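Opinion

Print this article
E-mail this article

Fold it properly, and write down what properly means

There are rules for the blade guard on a hedge trimmer. There are rules for how far a bread oven door may swing. If you want to sell a robot arm that works near people, there are more rules than you could read on a long train journey, covering how hard it may bump you and how quickly it must stop when you shout and hit the red button. I have no quarrel with any of these. I have been bumped.

What we do not have, as far as I can find, is a rule that says what it means for a robot to have folded a cloth.

You may think this doesn't need one. You may be the sort of person who lives alone.

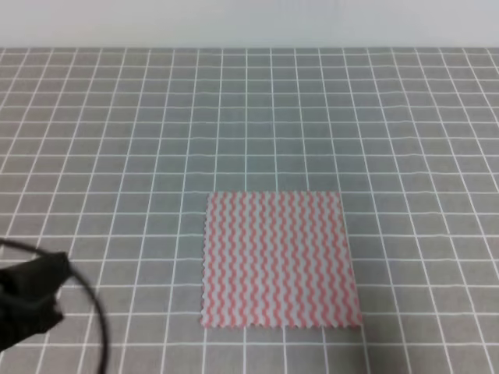 One cloth, flat, before anyone has an opinion about it.

I spent part of December reading claims. Vemero says its two-armed system folds small textiles with 100 per cent success. Tera, which sells to the same hotels and the same care homes, says 49. A buyer with both leaflets on the desk would ring Vemero, and I would understand why. Then you get to the small print, which in Vemero's case is a single footnote, and learn that "success" means the cloth ended the trial with at least one crease in it. By that measure I have been folding my shirts for years by dropping them on a chair.

Tera's test was a good deal harsher. Corners had to meet within 9 millimetres, the cloth had to be released cleanly, and a person was not allowed to reach in and give it a helpful tweak. Every attempt went into the total, including the ones where the arm picked up nothing and solemnly folded the air. They published all 347 trials. For this honesty they have been rewarded with a reputation as the firm whose robot only works half the time.

I don't blame Vemero much. If the exam lets you write your own questions, you would have to be a saint or a fool to pick hard ones. I blame the rest of us, who have been so busy making sure the machine can't hurt anybody that we forgot to ask whether it does the job.
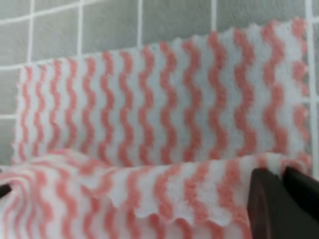 My own wish is for a standard you could print on one side of a sheet of paper and pin up next to the bench. It would begin with the starting state. A cloth laid square and smooth is one task, and a cloth in a heap is another, and they should never share a column in a table. Then it would deal with the middle, where most of the cheating goes on. When the near layer is all rumpled at one side and the fingers have hold of the other end, with the wavy pink stripes wandering off in whatever direction they please, is that a fold in progress or a failure in progress? Two people at the same bench will tell you different things, and both will be quite sure. The sheet should settle it before the arms are switched on, so that it can't be settled afterwards by whoever wants to go home.

Next, the cloth itself. Chettiar's testing guide, the best of a thin lot, asks that every report name the size, weight and material of whatever was folded. Good. I would add the pattern. Stripes make it easy for a person to judge how crooked a fold is, and they may well make life easier for a camera too. A firm that tests only on bold stripes and then sells to a hospital full of plain white sheets has told no lies at all, and the hospital will have a bad spring.

Then there is the end. Say when the clock stops. Say whether the grippers have to be clear of the cloth. Say who does the judging, and please let it be somebody whose bonus doesn't depend on the answer.
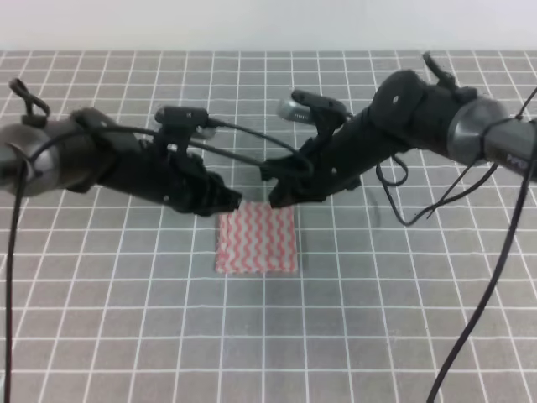 Both grippers close in over the folded cloth. Whether to call it finished depends on whose rules you use.

The usual objection is that standards arrive too early and freeze everything in place. Etik put this to me at some length by e-mail: the field is young, methods change every few months, and a fixed test would only teach robots to pass the test. There is something in that. I have seen what league tables do to schools. But we already have a fixed test, the one each firm invents for itself on the morning of the demonstration, and the robots are passing it beautifully.

Nor does mine need to last for ever. Give it two years and a date on which it falls dead unless somebody bothers to renew it. Let firms add whatever extra tests they like, with as many exclamation marks as the printer can stand, provided the dull shared one comes first and in the same size of type.

I would also make them show the failures. Three will do, chosen by someone outside the firm. You learn more about a machine from watching it make a mess of a cleaning cloth than from any number of tidy squares, and the same goes for husbands. Mine has read this and asks what the tolerance is on tea towels. It is 9 millimetres, like everybody else's.

Print this article
E-mail this article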